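Suvstead Box and Lid Set

Version notes, May

Suvstead is a set of recordings of people closing, opening and moving ordinary boxes with separate lids. It was put together in Sutton to study how a lid gets from one place to another when both hands are busy. The set has 171 recordings covering 36 boxes. No recording runs longer than 1000 frames.

What is in it

The boxes are gift boxes, shoe boxes and small storage boxes. A lid may start flat on the table, leaning on its box, or overlapping one corner of it. Some boxes have something inside and some do not. Other things were left on the table where they were, such as books and flowers – they are listed in the notes file under "nearby".

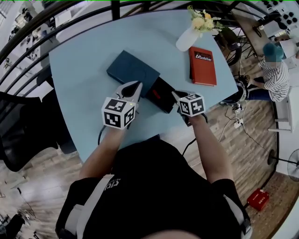
Raili Kiiskinen

The lid color is written down separately from the box color. A dark teal lid next to a black box gets two entries, and users who search on one color only will miss it. Printed words on nearby items, such as "Mobilier" on a red cover, are copied as they appear.

Files

Each recording has its own folder with the video, a notes file and a short text file that gives the task in one sentence. Folders are numbered in the order they were recorded. The Shokri list groups them by box size, and the Pliser list groups them by where the lid starts. Both lists point to the same folders.

Known problems

In 15 recordings the lid is turned the wrong way at the start and the notes do not say so. Very dark boxes are hard to make out inside. Small contents are marked "unclear" when we could not name them.

Corrections can be sent with the folder number and the line that needs changing.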